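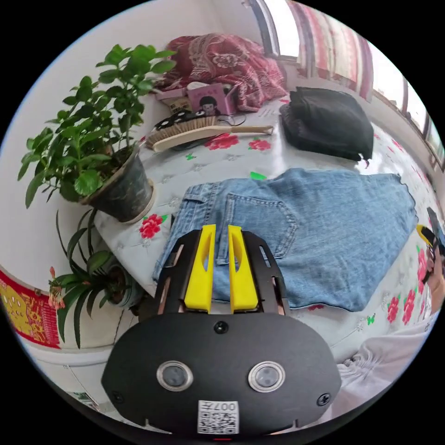 I have been putting off the jeans. Everything else in the bedroom I can sort on a slow afternoon with the radio going, but jeans are another matter, because I can never bring myself to decide about them. Does the knee still have a year in it? Will I ever be that waist again? So they get folded, and refolded, and put back on the shelf, and the shelf gets a bit lower in the middle every winter.

3 min read

My friend Consuelo Villaseñor has the opposite habit. She lays every pair out flat on the bed, one at a time, smooths the legs with her palm and gives the whole thing a good going over with a brush before she'll even think about folding. I used to tease her for it. Then I tried it in June, when I was getting ready for my sister's visit, and I have to say it's lovely! You notice things when a pair of jeans is spread out like that: the belt loop that has started to go, the pocket stitching, the bit at the top that has faded to a colour I like much better than the original.

My own way of folding is nothing special. Back pockets together, legs lined up, tuck in the little point at the seat, then into thirds from the hem. I've gone over to standing them upright in the drawer, which Woo-jin Byun talked me into after we helped him move to Pravville, and I can finally see the pair I want without pulling out the other 8.

The bed has to be clear first, of course, and made. I know people who sort clothes on top of a rumpled doona and I don't know how they manage it. I like a proper flat surface, everything pulled square to the corners.

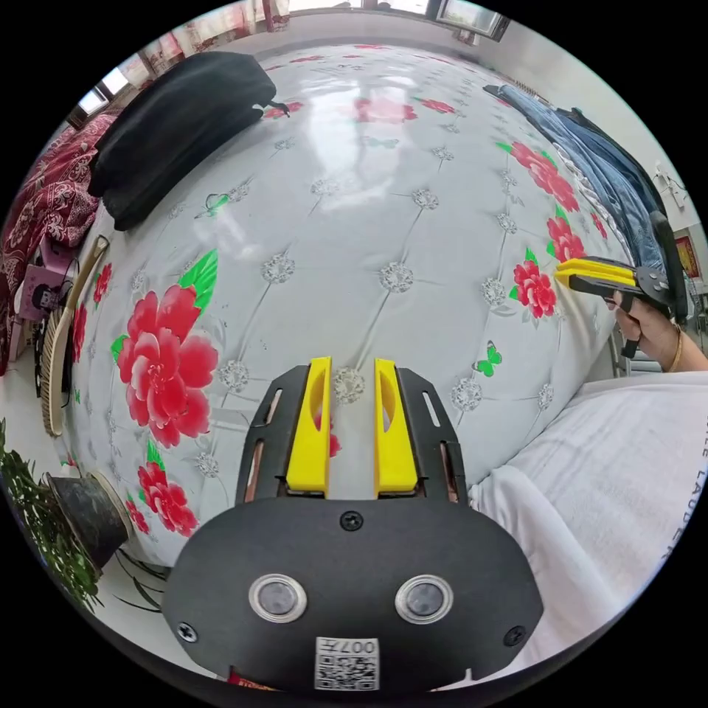
And I'm very fond of a bedspread with flowers on it, the bigger and redder the better. My grandmother's were all like that, and her curtains too, and not a single thing matched, and it was the most cheerful room in the house. Plain grey linen is very handsome in a shop, but on a dull morning I want peonies.

Same goes for plants, while I'm on the subject. Drita Ivanov gave me a cutting two years ago and it's now a great leafy thing that I have to shuffle along whenever I want to get at the wardrobe. I wipe the leaves with a damp cloth when I do the dusting and turn the pot so it doesn't lean.

Anyway, the jeans are done, apart from two pairs on the chair that I'm still arguing with myself about. Jumpers next, and I'll need a bigger drawer.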